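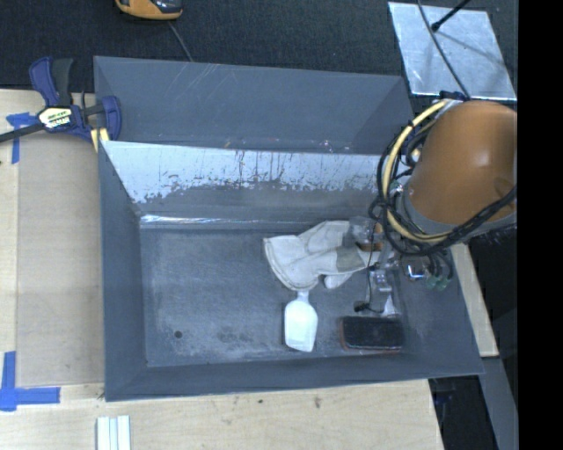
Figure 2. Gray metal bin on the bench, with a work glove, a white scoop or spatula and a black block lying on the right side of the floor.

3.2 Wear inside the bins

We began this part of the study expecting to write mostly about the tools. The bins turned out to be far more interesting! Every shared workshop we visited had at least one container that people had been dropping things into for years, and its inner surfaces held a record of that use that we had not thought to look for. The bin in Figure 2 is a lovely case. It has a main compartment with sloping walls and a flat rectangular floor, and a second, darker compartment behind it, and the two have aged in quite different ways.

The divider between the compartments carries the clearest marks. Its upper part is pale and silvery, the lower edge of that pale band is uneven, and dark streaks and flakes run down from it, especially near the middle. Toward the base the metal is a darker gray. We think (and this is our reading, as we did not watch it happen) that a divider gets rubbed most along the part that hands and tools pass over on the way from one side to the other. Users at the Pascu workshop described their own habits in much the same terms. One of them told us she "drags everything over the hump" when she is looking for something small, and then laughed and went to check whether her own bin showed it. It did.

The floor tells a second story. Cloudy whitish wear covers its left half, and there are darker blotches near the front edge, close to a small round hole by the lower left corner. We coded both kinds of mark under "floor wear" at first and later split them, as the pale clouding and the dark blotching did not seem to go together in the rest of the sample. Bins with heavy clouding often had no blotches at all. We would love to see someone with a background in metals take this further, and we have kept our surface notes in a form that should make that easy.

3.3 Where things come to rest

The second thing we recorded was where objects lay when a bin was not being emptied or filled. Our observers noted each item by name, the part of the floor it lay on and whatever it touched. They were asked not to straighten anything. In all, the notes cover 72 bins in workshops run by Fandener and Pascu, with visits spread over the fall and ending in November.

The most common arrangement, and the one that made us happiest to find, was the loose cluster. Three items in Figure 2 form one: a white and light gray work glove toward the upper right of the floor, a white plastic scoop or spatula just below its cuff, with the handle tucked against the glove, and a black rectangular block with rounded corners to the right of that, near the corner. We entered the block as "brush or eraser" and left it there, as our coding sheet allows an item to keep two names where an observer could not settle on one. Clusters of this kind were recorded again and again, and gloves were part of them more often than any other item.

Why gloves? We can offer a couple of ideas. A glove is soft and wide, with a cuff that flares and fingers that spread out, so a hard tool set down beside it tends to stay where it is put. A glove is also the last thing a person takes off. Tamara Bălan, who led the interviews, found that people remembered where their gloves were far better than they remembered any tool, and that several of them used the glove as a landmark: the scraper is "by the glove," the tape is "under the glove." We had no category for this when we started. By the second round of visits we had added one, and we went back through the earlier notes to fill it in.

Hard, flat items behaved differently. Blocks, brushes and boxes were most often noted near a wall or in a corner. Sloping walls may help here, since anything put down carelessly on a slope is likely to slide to the floor and stop at the foot of it. Bins with upright walls were rare in our sample, so we cannot say much about the comparison, and the Greltatia pilot site, which had only upright ones, closed its workshop before our visits began.

3.4 Asking people to tidy

On one Friday at each site we asked regular users to put a bin in order, with no further instructions. Some lined up the tools by length. Some took everything out, wiped the floor and put back half of what had been there. A surprising number simply moved the glove to one side and called it done, and when we asked them about it they were entirely satisfied with the result. We were delighted by how firmly people defended their own version of tidy, and we return to their accounts in Section 4, together with the Gumico storage diaries.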